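Ticket 3380 - Etikettendruck bricht nach 67 Stück ab
Status: in Bearbeitung
Datum: 28. März 2024

**Umgebung**

- Etikettendrucker Stikent, angeschlossen über USB
- Lagersoftware Lovetness, Modul Versand
- Etikettenrollen von Głowacki, Rolle mit 1189 Stück

**Beschreibung des Fehlers**

Wenn ich aus Lovetness einen grossen Auftrag drucke, bleibt der Drucker immer nach dem 67. Etikett stehen. Die Lampe blinkt orange, im Protokoll steht nur `buffer wait (97)`. Kleinere Aufträge laufen ohne Störung durch. Ich habe den Auftrag fünfmal wiederholt, das Ergebnis war jedes Mal gleich.

**Was ich schon versucht habe**

1. Den Drucker ausgeschaltet, zehn Minuten gewartet, wieder eingeschaltet. Keine Änderung.
2. Anderes USB-Kabel und anderen Anschluss am Rechner genommen. Keine Änderung.
3. Den Sensor für den Etikettenabstand neu eingemessen. Danach sass der Druck etwas besser in der Mitte, aber der Abbruch blieb.
4. Eine neue Rolle eingelegt. Auch hier Halt nach 67.
5. Die gleichen Etiketten als PDF gespeichert und aus dem PDF gedruckt. So wurde der ganze Auftrag fertig.

Wegen Punkt 5 glaube ich, dass der Fehler bei der Übergabe von Lovetness an den Druckertreiber liegt und nicht am Gerät selbst.

**Nachtrag 1**

Der Support von Clulbridge hat mir geraten, im Treiber die Option "Direkt zum Drucker leiten" auszuschalten und das Spooling zu aktivieren. Ich habe das gemacht. Jetzt kommt der Halt später, aber er kommt noch. Leider ist die Stelle nicht mehr immer dieselbe - das macht die Suche schwieriger.

**Nachtrag 2**

Ich habe gesehen, dass jedes Etikett das Firmenlogo als volles Bild mitschickt. Mit einer Vorlage ohne Logo ist der Auftrag einmal komplett gelaufen. Für die Kunden brauchen wir das Logo aber, darum ist es keine Lösung auf Dauer.
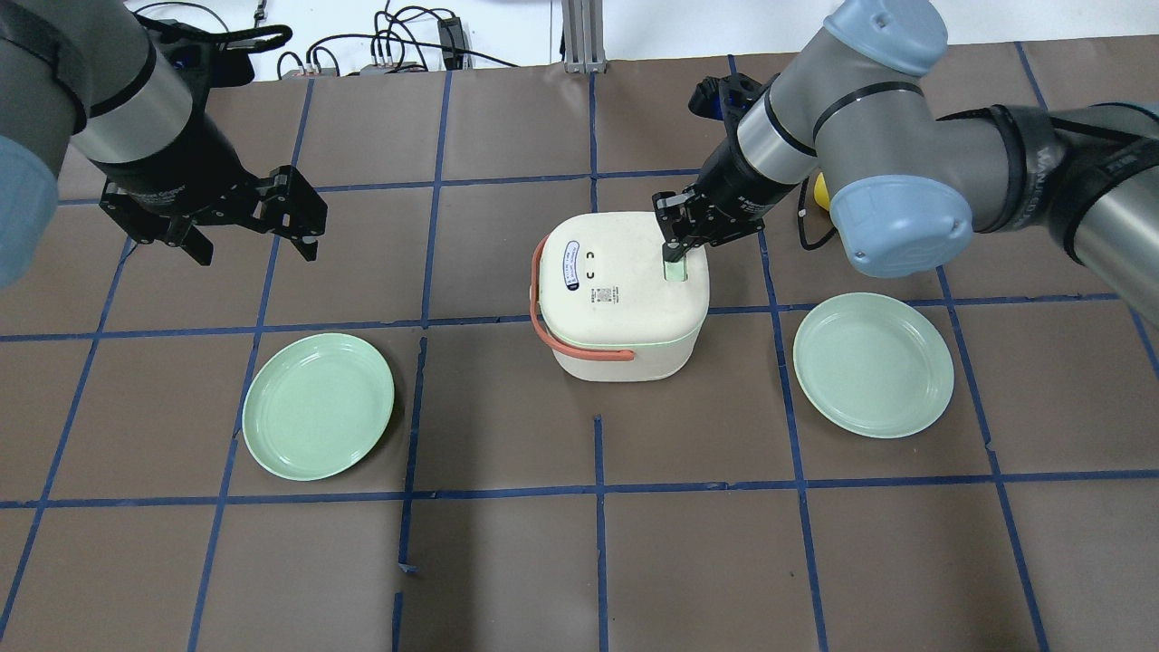
Tisch mit braunem Papier und blauem Klebeband, gilt für beide Bilder.

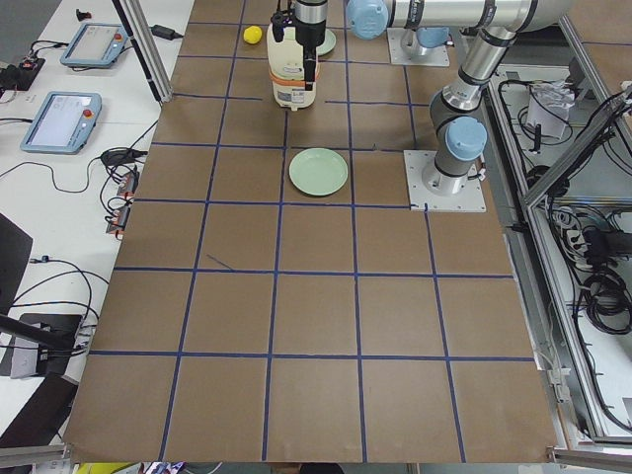 Meine Fragen an den Support:

- Kann man das Logo fest im Speicher des Druckers ablegen, damit Lovetness nur noch den Namen der Datei schickt?
- Was bedeutet die Zahl 97 in der Meldung? Im Handbuch habe ich sie nicht gefunden.
- Gibt es für den Treiber eine neuere Version, die ich vor dem Versand im Mai installieren soll?

Bis zu Ihrer Antwort drucken wir über das PDF. Es dauert länger, aber es geht. Das Protokoll und die Vorlage mit Logo kann ich gerne nachreichen - bitte schreiben Sie mir, in welchem Format Sie diese Dateien brauchen.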